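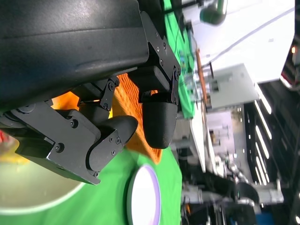

Faut-il vraiment un panier sur la table quand on a déjà des bols ? Oui, mille fois oui, parce qu'un panier rassemble tout ce qui traîne et qu'on l'emporte d'une seule main.

Je me suis mise aux paniers en avril, après un dîner où j'avais fait huit allers-retours entre la cuisine et le salon. Huit ! Ma voisine Naledi Venter, elle, arrive avec une corbeille, pose tout, repart avec tout. J'ai donc filé chez Oprea, la boutique de la place, et j'en suis ressortie avec deux modèles (je n'en voulais qu'un, évidemment). Le plus grand vient de chez Rineck, il est profond, un peu raide, et il sent encore le neuf. Le petit, de marque Dostico, sert surtout au pain.

Côté couleurs, je ne jure plus que par le vert en dessous. Sur une nappe verte, l'osier orangé devient presque lumineux, et la vaisselle blanche prend tout de suite un air de fête. J'avais essayé le beige pendant des mois — quelle tristesse.

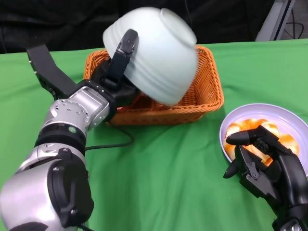

Bol blanc et panier orangé sur nappe verte.

Pour le rangement, ma méthode est simple : les petites choses d'abord dans un bol, puis le bol au-dessus du panier, et hop, on bascule. C'est plus rapide que de tout prendre pièce par pièce, et les enfants adorent. Choisissez un panier aux bords évasés, ça pardonne les gestes trop vifs. Un rebord bien épais aide aussi à l'attraper sans s'abîmer les doigts, surtout quand il est plein à craquer.

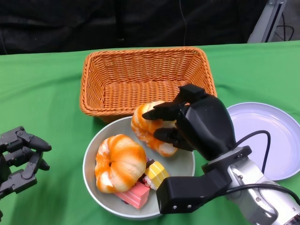
La dînette, parlons-en, c'est elle qui déborde le plus chez moi. Ma fille a sept ans et tient restaurant tous les lundis, avec menus écrits à la main et additions délirantes (200 euros le goûter, service non compris). Les crevettes rayées orange et blanc, enroulées sur elles-mêmes, sont parfaites pour ce jeu : on les reconnaît de loin, même mélangées au bloc rose façon thon et au morceau jaune façon omelette. Un bol peu profond leur suffit pendant le service, et le panier attend derrière pour la fermeture.

Dernière chose, l'entretien. Je passe un pinceau sec dans le tressage — celui de la pâtisserie, ne le dites pas à ma mère — puis un chiffon à peine humide, et je laisse sécher loin du radiateur. Au marché de Jamumbridge, une vannière m'a conseillé de ne jamais empiler les paniers encore humides. Je le faisais, bien sûr. Le petit en garde une bosse sur le côté, et je le tourne vers le mur quand on a du monde.

Dernière mise à jour : avril
8 commentaires · 7 partages
Contact | Tous droits réservés | Haut de page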